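Grerbridge Robotics Club – Frequently Asked Questions
Last updated 27/04/2018

Who can join?
Anyone at the school from Year 8 upwards. You don't need to have written a line of code before. Half of last year's team hadn't, and they still got a robot through the regional heats!

When do you meet?
Twice a week after lessons, in the computer room next to the library. From November we add a lunchtime slot for the Kouris Cup teams.

What is the Kouris Cup?
A house-navigation contest for school teams. Your program has to find its way through a simulated home and stop beside the object it's been told to look for. There are 10 rounds, each with a different target, and it gets properly exciting by the end.

Do I need my own computer?
No. Ours all have Flirnitine installed, the free simulator we use. If you'd like it at home, allow some 613 MB for the download.

What does it cost?
Nothing for the weekly sessions. Cup teams pay a share of the entry fee, and we can help if that's a problem – just ask.

What do the practice rooms look like?
Ordinary homes, with all the clutter and awkward doorways you'd expect. One of our favourite tasks is "go to the floor lamp", with a sofa close by and a second room through an open door. Shadows on the wall catch out a lot of first attempts, and fixing that is great fun.
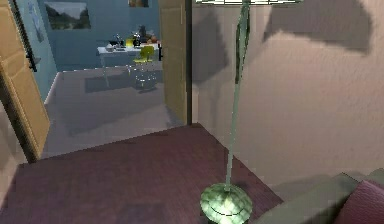 Will we work with real robots too?
Yes! Once your code scores 877 points in practice, you can try it on Uvusska, our little wheeled robot. She's slow and she bumps into bins, but we love her.

How do I sign up?
Put your name on the sheet outside the computer room, or come along and have a go first.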